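# The Last Boarding House in Cledley

*Mared Gethin rents rooms by the month, with supper. She talks about keys, hot water, and why she stopped asking for references.*

When Mared Gethin took over the house at 42 Oson Street, there were other places like it in Cledley. You could walk from the bus station with a suitcase and find a room before dark. The others have since been turned into apartments or offices, and one was torn down. Hers still has a card in the front window when a room is free.
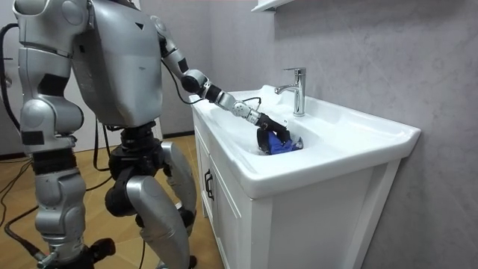 *A silver-and-black robot at a white bathroom vanity.*

A boarding house is an odd kind of business now. It isn't a hotel, and the city's rental forms don't have a box for it. Gethin writes "other" and attaches a letter, and every year somebody from the city calls to ask what the letter means.

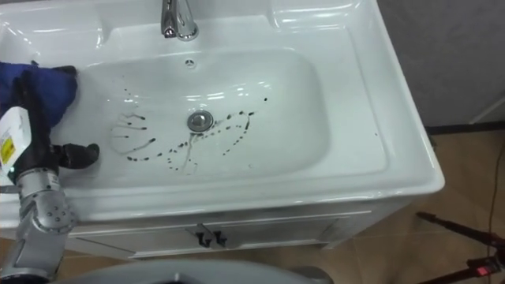
**By Deirdre Ó Briain** | July 31, 2025

We talked in her kitchen on a weekday afternoon, with a pot of beans on the stove for supper. Gethin is 59. She came to the house as a lodger herself and has been running it for 30 years. She got up several times while we talked, twice for the beans and once to sign for a package that wasn't hers.

"I rented the back room on the second floor," she said. "I'd taken a job at the cannery office and I figured I'd stay until spring. Then the owner's hip went bad, and I started doing her shopping, and then the books. When she wanted to sell, she asked me before she asked an agent. I didn't have the money. She let me pay it off over time. Nobody would do that now, or their kids wouldn't let them."

A room costs $839 a month, with heat, sheets, and supper five nights a week. Breakfast used to be included. She dropped it when she noticed that her lodgers were leaving at such different hours that she was cooking from five in the morning on. Now there is a shelf for each person in the pantry and a shared refrigerator, which she calls the main cause of arguments in the house.

"People will forgive noise," she said. "They'll forgive a long shower. You eat a man's leftover chicken and he'll remember it when he's ninety. I had two people stop speaking over a jar of pickles. They both still live here. They talk now, but it took until the next winter."

Her fix was masking tape and a marker. Anything with a name on it belongs to that person. Anything without a name is anybody's after Sunday night. She says the rule works as long as she enforces it herself, and that the one time she left it to the lodgers to sort out, somebody put his name on the butter dish.

Her tenants are mostly people in between things. Some are recently divorced. Some have taken a job in Cledley and want to see if it lasts before signing a lease. A few have been there long enough that she no longer thinks of them as being in between anything. Zsolt Gál, who tunes pianos, has had the front room on the third floor longer than anyone. He told me he had meant to look for an apartment and had gone so far as to visit one.

"It had a dishwasher," he said. "I stood there and thought, I would come home and there would be a dishwasher."

He pays on the first of the month, in an envelope, under the kitchen door. Gethin has asked him to do it by bank transfer. He says he will look into it.

I asked Gethin how she picks people. For years she wanted two references and a letter from an employer. She gave it up after a run of tenants who looked very good on paper.

"The worst lodger I ever had came with three letters," she said. "Beautiful letters. I think he wrote them. After him I just started asking people to come to supper. You learn plenty. Do they pass things. Do they ask where the plates go. I'm not looking for charming. Charming can be a lot of work in a house this size."

The supper is at six-thirty, and the person who might move in doesn't get told that it matters. Gethin asks the others what they thought once the guest has left. She doesn't always follow their advice. Genivaldo Holanda, a night nurse, barely spoke at his, and two of the lodgers were against him. Gethin gave him the room anyway. "He was tired," she said. "He'd worked all night and come to eat with strangers. I'd have been worse."

Holanda sleeps during the day, and this changed the house more than she had expected. The vacuum now comes out after four. The piano in the parlor, which Gál keeps in tune and hardly anyone plays, is closed until then too. Gethin put felt on the feet of the kitchen chairs. She says the house is nicer for it, though she misses having the radio on in the mornings.

There are things she would do differently. She wishes she had put the rules in writing earlier. For a long time she told people the rules as they came up, and that made each one sound like a complaint about that person. Now there is a typed page that everybody gets with the key. It covers guests, laundry days, the front door, candles, and what to do if you're going to miss supper. It has been revised many times, and she showed me an old copy that had a whole paragraph on bicycles.

"Some of those are history," she said. "Whoever reads the page now has no idea there was ever a fellow with four bicycles. They just see that you can't keep one on the landing."

Money is tight in the way it always has been. The roof was done a few years ago on a loan that she's still paying. Insurance went up in November and she spent most of a month trying to find a company that would write a policy for a house with unrelated adults in it. One agent suggested that she call it a bed and breakfast. She pointed out that she no longer served breakfast.

She raised the rent after that, for the first time in several years, and told people at the table instead of leaving notes. It went quiet. Then Gál asked whether there would be more of the lemon cake, and that was the end of the discussion. One lodger did leave over it, a young woman named Fiachra Nic Giolla, who had been saving to go back to school. Gethin had offered to keep her at the old rate and she wouldn't take it. She still comes to supper sometimes.
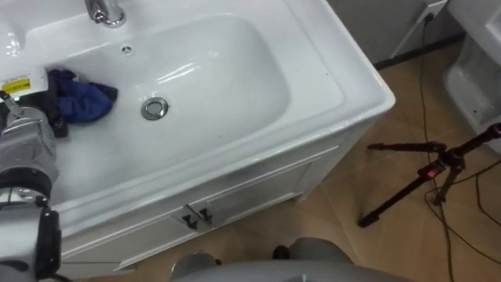
Bathrooms take up more of the typed page than any other room. There are two for the whole house, and the morning schedule is taped inside the linen closet. Nobody gets more than twenty minutes before eight. Gethin cleans both herself on Mondays and Thursdays, and what she minds most is what people leave in the sink. A crumpled blue cloth lying against the side of the bowl, like the one in the photo here, would get picked up and hung on the doorknob of whoever she thought it belonged to. "I'm usually right," she said. "If I'm wrong, they move it to the right door. It gets home." She also asks that people wipe down the basin after shaving, and she has come to accept that about half of this job will be hers.

Hot water was the harder problem. The old heater could manage two showers in a row and then needed time. People worked out their own arrangements, some of them secret, and one man was found to be getting up at three to be sure of his. She bought a bigger heater with money she had set aside for a trip. She still hasn't taken the trip. She said it without any particular regret and went to look at the beans.

I asked if she ever gets lonely for a house of her own. She thought about that for longer than she had about anything else.

"I have my room and the little sitting room off it, and that door locks," she said. "I go in at nine. They know that after nine it had better be a fire. I think if I lived alone I'd leave the television on all day just to hear it. My sister does that. She's got a lovely place, and she calls me every night at nine-fifteen."

There have been offers for the house. A developer wrote to her twice and then sent someone in person, who admired the staircase and left a folder. She keeps the folder in the drawer with the takeout menus. She hasn't decided what will happen when she can't manage the stairs. A niece has shown some interest, and she has told the niece to come and run it for two weeks in winter and then say whether she is still interested.

"She said, 'Two weeks, that's easy,'" Gethin said. "I said fine. Pick two weeks when the pipes freeze."

By then it was close to six and people had begun to come in. Somebody dropped a bag in the hall and somebody else asked whose it was. Holanda came down in his work clothes, poured himself coffee, and sat at the end of the table with his eyes half shut. Gethin put out bowls and asked if I was staying. I hadn't planned to. She had already set a place, so I took the chair by the window and asked where the plates go.

*The room on the second floor at the back will be free next month. Gethin asks that people call before coming by, and not between two and four.*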